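Bin notes, January 2018

The cardboard boxes in the hall closet were replaced this month with plastic storage bins. I had put it off since May, when the bottom of the second box gave out and 67 assorted small items ended up on the floor. These are my notes on the change.

Requirements were simple. The bin had to be rigid, open at the top and fitted with a handle opening at each end. Rounded corners were preferred, as square ones collect dust and are slow to wipe. The color did not matter much, but white makes it easier to find things at the bottom of a deep bin. 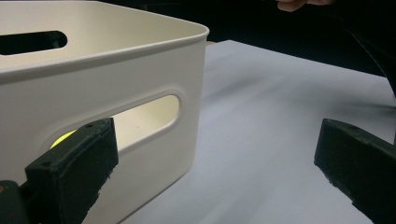 A rolled rim is worth having. It stiffens the wall and gives a better grip than a thin edge when the bin is full. Molded handle cutouts have one drawback – anything small stored above the lower edge of the opening can work its way out when the bin is tipped. Balls go in first, at the bottom, with larger items on top.

I looked at Mivix and Avari bins before buying. The Avari lid adds 3 cm to the height, and my shelf has 2 to spare, so I went without lids. Labels are still to do. Tape does not hold well on a matte surface, and I may switch to string tags tied through the handles.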